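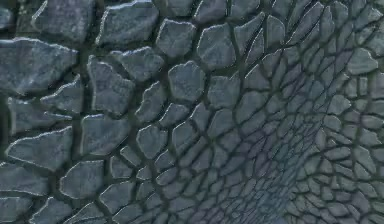 Recording a Talk Show at Home: Household Tips, Tested and Mostly Doubted
By Abelardo Vergara
18 January 2018

Every list of home podcasting tips repeats the same tricks, and most of them seem to have been copied from another list by someone who never tried them. I've co-hosted Gandero, a monster-movie show, out of an ordinary apartment for long enough to have tried nearly all of them. Some are fine. Several are a waste of an afternoon. I'll say which I think is which, and you can disagree with me.

Egg cartons on the wall

No. I don't know why this one won't die. An egg carton is thin molded paper, and thin molded paper does very little to a human voice. You will spend weeks saving them up, and then you'll have a wall of egg cartons and the same echo. They also collect dust, and they're a fire risk next to a lamp. If a guide recommends them, I'd be suspicious of the rest of the guide.

Recording in the closet

This works better than I wanted it to. A closet packed with winter coats sounds dead in the way you want. The trouble is heat and air. By the end of a long segment you'll be sweating and hurrying, and listeners can hear hurrying. Leave the door open a few inches and face the clothes, with your back to the room. If you have a co-host, forget it, unless you're very fond of each other.

Blankets

Heavy ones, yes. The fleece throw from the couch does next to nothing. Moving blankets are ugly and smell odd for the first week, but they're thick and cheap, and they fold away. Hang them a little way off the wall if you can. A clothes rack on wheels does it without a single hole in the plaster, and you can push it back into the bedroom afterward.

Wash them before the first use, on cold, and dry them on a line. I put one in a dryer and was picking gray fuzz out of everything until May.

Foam tiles

I bought a box of the Ollis peel-and-stick kind. The sticky side let go of the wall after 5 nights and took paint with it. When they were up, they tamed the hiss in my co-host's S sounds and left the boom in my voice exactly where it was. Thin foam does that. It soaks up the high end and lets the low end roll around the room. People put up more and more of it, and the show ends up sounding dull and boomy at once.

If you already own some, don't glue it. Pin it to a piece of cardboard with T-pins and lean the cardboard behind the microphone, or behind your chair. Try both. In my room, behind the chair was the better spot.

Bookshelves and other big furniture

The claim is that a full bookcase breaks up echo. I believe about half of that. A deep shelf with books of different sizes, pushed in unevenly, does take the edge off a bare wall. A cabinet with flat doors does nothing of the kind, and a flat back panel can buzz when someone laughs loudly. Put your palm on the panel and have somebody talk at show volume. If you feel it humming, a strip of felt where the panel meets the post usually quiets it. Felt furniture pads cut down with scissors are good enough. Don't buy the "acoustic" version of the same felt. 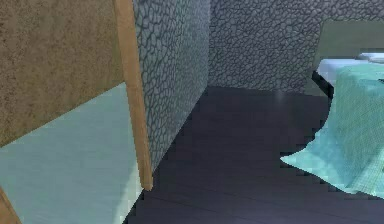

Speckled brown panel meeting a light wood post.

Getting rid of table thumps

My co-host, Cheuk-hei Hsieh, hits the table when he makes a point. He makes a lot of points. We tried a mouse pad under the mic stand, then a folded dish towel, then a bath sponge. The sponge looked ridiculous and let the stand tip forward into a bowl of pretzels. The dish towel, folded until it was good and thick, beat everything else, including a rubber mat sold for the purpose.

An arm that clamps to the table carries every thump straight up to the microphone. That's plain enough once you've heard it, though the people selling arms don't dwell on it. Clamp it to a different piece of furniture. We use a heavy nightstand dragged in from the next room.

Pantyhose pop filter

Good tip, and one of the few old ones I'd defend. Bend a wire hanger into a circle, pull the hose tight over it, knot it behind. Keep it a hand's width from the microphone. The one from the store looks nicer. I can't hear a difference, and I've done the blind test with Cheuk-hei switching them behind my back, so I don't think it's pride talking.

Don't bother with an embroidery hoop if you have to go out and buy the hoop.

Unplugging the refrigerator

This gets passed around with great confidence. It does kill the hum. It also depends on you remembering to plug it back in, late at night, after talking about giant lizards. The usual advice is to leave your car keys in the fridge so you can't go anywhere without opening it. Fine, if you're going somewhere. I was going to bed. Lost a quart of milk and all of the chicken.

Close the kitchen door, roll a towel along the bottom of it, and point the back of the microphone toward the kitchen. What's left of the hum can be turned down later with any free editing program. Go easy on that setting, though. Pushed too far it makes everybody sound as if they're talking through a fish tank.

Squeaky chairs

Oil is the standard answer, and oil on a wooden chair is a bad idea. It stains, it attracts grit, and the squeak is back soon. A wooden chair squeaks where a joint has worked loose. Turn it over, find the joint, work in some wood glue, clamp it overnight. If you can't face that, rub the end of a candle into the joint. That will get you through a recording.

On an office chair, tighten the bolts under the seat first. If it still complains, use a different chair. I fought one for most of a season and should have put it out on the curb.

Tea, honey, apples

Singers swear by all of it. Warm water does as much for me as tea with honey does, and it doesn't make my mouth sticky. A bite of green apple does cut down on those clicking mouth noises, for a while. Eat it before you start. We left the apple in the room once and there is crunching under an entire plot summary. Skip milk and cheese beforehand if they bother your throat. They don't bother mine.

Spending money

A reader wrote in to ask whether the Fledari microphone at $339 is worth it over the Lam at $200. I've borrowed both. In a bare room they both sound like a bare room. With two moving blankets up, the Lam was fine and I stopped thinking about it. The Fledari picks up more detail, and in my apartment the detail was the upstairs neighbor's treadmill.

Spend on blankets first, then decent headphones so you can hear what you've been putting up with, and look at microphones after that if you still want one.

Cable tangles

Bread-bag clips, labeled with a marker, will keep track of which cable is which. Toilet paper tubes for storage are supposed to be clever, but they crush in the box and the cables come out anyway. Old hair ties hold better. Wrap loosely, and don't wind the cable around your elbow, no matter who taught you to do it that way.

Cheuk-hei wants it noted that he disagrees with me about the sponge.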